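Jars, Lids and One Very Orange Wall

Hi and welcome back! I've been promising a page on my lidded jars since April, and my friend Jaruwan Mahawong has been nagging me (nicely) to get on with it. Most of these came home from the Mestdale flea market, wrapped in newspaper on the passenger seat. I like them plain, with a bit of metal on top, and I never can walk past a green one.
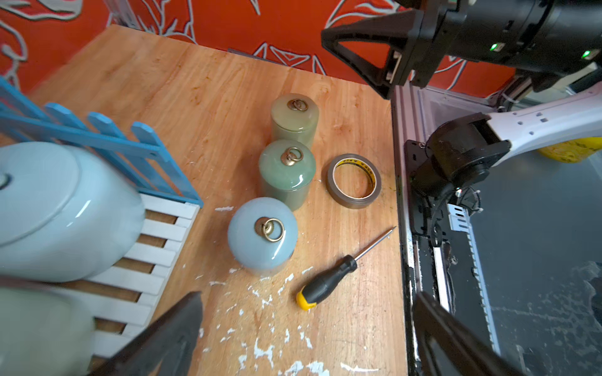
How do you clean the metal rings without hurting the glaze?

A barely damp cotton cloth, then a dry one right after. I skip the brass polish completely, partly because it leaves white gunk where the ring meets the lid, and partly because I like them a little dull.

The two greens are my favorites, sage at the back and the glossy jade one in front of it. The squat sky-blue one has a loop handle on a ribbed base, and I love how shiny that lid is!

The big pale blue pot on the slatted rack is the heavyweight of the bunch. I think it looks great with the little blue picket fence behind it, though Dae-han Ban says the fence belongs in the garden.

Teapots next time, if I ever get them all dusted.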